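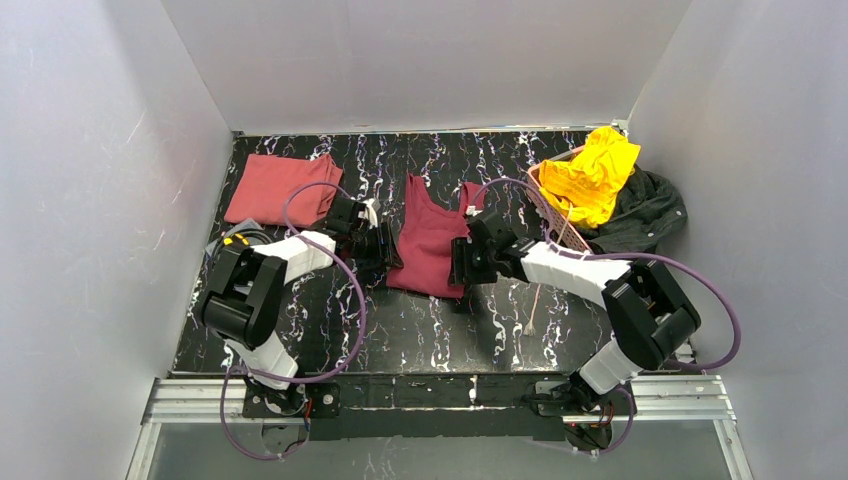
Garment folding table, monthly check with comments. Room 7, Pluvano building. The check covers the table, the walls beside it and the clothes that are waiting to be folded. I went through all points in the morning before the first bag was opened, and again the points 3 and 5 after lunch. The top is black with white and violet veins, and it shines, so a dark piece such as the maroon tank top is harder to judge on it than a white shirt. Please use the side lamp when you look at dark clothes.

Checked by: Bình Lâm
Second reader: Gearóid Phelan
Month: May 2018

1. Table top clean and dry
OK. I wiped it one time with the gray cloth and one time with a dry one. No sticky places.

2. Table top without cracks or sharp chips
OK, with comment. Because of the vein pattern it is difficult to see a small scratch. I passed my flat hand over the complete surface and felt nothing. Please do it also by hand and do not trust only the eyes.

3. Seam at the back wall closed
Comment. In the morning I found lint and one small shirt button in the left corner. I removed both. After lunch there was lint again, but less. Conall Duggan asks if we can put new sealant there. I support this.

4. Walls free of marks, no loose edges
OK. The walls were washed with plain water. The spray from Tredosa leaves stripes on them, so it should stay in the cupboard.

5. Clothes free of pins, tags and hard objects
NOT OK in the morning, OK after lunch. Two pieces from the Stumen bag still had a pin inside the hem. A pin can hurt the fingers and can also pull a thread in the next garment. Turn every hem before you put the piece down. For tank tops check also under the straps, where the shop sometimes fixes the tag.

6. Thin straps and open necklines laid correctly
OK, with comment. The sheet on the wall says "lay flat", and this is not enough. A strap that is folded over at the start will make a thick place in the finished pile. Open both straps to their full width first, then smooth the body from the neckline down to the hem. Wrinkles in the middle are allowed at the start.

7. Piles not too high
OK. Limit is 17 pieces for thin clothes. I know that Declan Egan would like more, but higher piles lean and fall.

8. Floor around the table free
NOT OK. One empty box from Chiba was standing in the walking way. I moved it to the storage room. I do not know who left it, it is only important that it does not come back.

9. Lamp and switch
OK. The switch is a little loose but it works. Reported to Noman Hayat under number 1030.

Open points for June: sealant at the back seam (3), a better text for the wall sheet (6), the lamp switch (9). If somebody repairs one of them before, please write your name and the day beside the point.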